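### 4.2 Living with the Baner kit

We ran the two-arm Baner kit from Vornura for 29 days, and I'll admit I got fond of it. 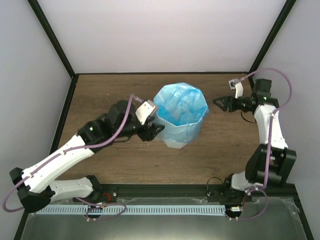

Soledad Soler thinks I'm too kind to it — she'd have sent it back over the calibration routine alone, and she wants that in the paper. Fine, it's in! The routine took us 3 tries.

**Figure 6.** The bin-liner task on the Baner kit, with one gripper on each side of the lined container.

We logged 921 attempts at this task (the Jollstead cell got the same liners, same script). What I liked most was how easily I could swap a gripper between runs. What I liked least was the manual, which skips cable routing completely, so we borrowed the clip spacing from Rawashdeh's build notes and moved on to the timing runs in 4.3.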